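4.2 Sorting the Trasley sherds

The Trasley assemblage consists of 2,261 sherds, nearly all of them small, brown, and unhelpful. They came from two refuse pits and a shallow ditch on the north side of the settlement, and they had been bagged by context in the field, washed, and then stored under three different numbering systems, one of which restarts at 1 whenever the notebook changes hands. Matching the bags to the notebooks took longer than the excavation of the ditch. We mention this because the published plan of the site gives the impression that everything went smoothly.

Sherds were sorted first by fabric and then by vessel part. Fabric was judged on a fresh break at low magnification, using the type series set up for Mirska, the nearest site with a usable one. The Mirska series divides local coarse wares into nine groups on the basis of grit size and color. Seven of these could be told apart at Trasley by two people working separately. The remaining two, the "buff" and the "pale buff," could be told apart by one person in the morning, and we have merged them.

Rims make up the smallest part of the collection but carry most of the argument. There are 128 of them, of which 79 kept enough of the curve to estimate a diameter. Wide-mouthed bowls dominate in both pits. The ditch is different: its rims come mostly from narrow jars, with soot on the outer surface well below the shoulder. Earlier work at Caldeira read the same contrast as a sign of feasting, a reading that has since been offered for nearly every pit containing a large bowl. We prefer to begin with household cooking and dumping, and to leave the banquets until the animal bone has been studied.

Joins between contexts were searched for by laying out each fabric group in full. Over 68 joins were found, most of them within a single pit. Four link the upper fill of the first pit with the base of the second, which is awkward for the sequence proposed in our November report. That report had the first pit sealed well before the second was dug. It now looks as if both stood open together for a time, or as if someone moved a heap of old rubbish from one hole to another, a habit hardly confined to the past.

Figure 4. Handling session, Vitside.
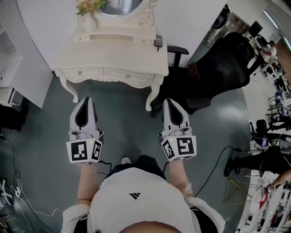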